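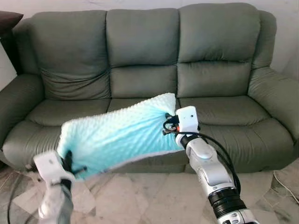 Kaimal Residential Services invites applications for the position of Household Linens and Living Room Attendant at its Zondilbridge residence. The attendant is responsible for the care of shared sitting areas, including the folding of throws and blankets, the care of upholstery, and the orderly condition of each room before residents come down in the morning. Much of the work is done at large reclining sofas of the three-seat kind, upholstered in gray-green leather, with padded armrests and a footrest panel along the front. Textured blankets such as the light blue one with the raised dots are held out at full width in front of the sofa when they are handled, and applicants should be comfortable working with soft, bulky fabrics that do not keep a crease well.

Home | About the Residence | Careers | Visiting | Contact

Position details

The position is part-time and permanent. It reports to Bindu Kaimal, Director of Household Services. The residence has 178 rooms and 7 shared lounges, and the successful applicant will be assigned to the lounges on the ground floor. Two attendants work each morning shift. Evening shifts are covered by a separate team and are not part of this posting.

Duties

The attendant will collect blankets and throws from the lounges, check them for stains, loose stitching, and worn backing, and sort them for laundering or return to use. Clean items are to be folded to the house standard and placed on the lounge shelves by size. Blankets with a raised or dotted pile are folded with the smooth side out. Items with a contrasting edge are folded so that the edge lies along the bottom.

Leather seating is wiped with a dry cloth each day and conditioned according to the schedule posted in the linen room. Back cushions that have slouched are to be straightened, and seat cushions smoothed by hand. Footrests must be fully closed before the room is opened. Attendants do not repair recliner mechanisms. Any footrest that sticks, or that fails to close level with the seat, is reported to the maintenance desk on the form provided.

The attendant will also keep the linen log. Last April the household department processed 1,065 blankets and throws, and accurate entries are needed for replacement orders.

Requirements

Applicants must be at least 18 years of age and able to stand for the length of a shift. Previous work in housekeeping, laundry, hotel service, or furniture retail is preferred but not required. Applicants should be able to read care labels and follow written instructions in English. Courtesy toward residents is expected at all times, including those who would prefer that their blanket be left where it is.

Training is provided over 2 weeks by Vaida Paulauskas, Senior Attendant. It covers fabric types, leather care, safe lifting, and the linen log. Training hours are paid at the full rate.

How to apply

Please send a letter of interest, a current résumé, and the names of two references to the Household Services office, Kaimal Residential Services, Zondilbridge. Applications must be received by 6 July 2020. Applicants selected for interview will be asked to complete a short practical exercise in folding and lounge preparation. Questions about the position may be directed to Narayanan Panicker in the same office. Applicants who need an accommodation for the interview or the exercise should state this in their letter.

Previous | All Openings | Next: Kitchen Porter

Comments (3)

Concetta Bassi
Is the uniform supplied, or do we buy our own? The kitchen posting says supplied but I don't see it here.

N. Panicker, Household Services
Uniforms are supplied for this position, including shoes. The posting will be corrected.

Vignesh Shenoy
I applied for the evening team in the spring and haven't heard anything. Should I send a new letter for this one or will you use the same file?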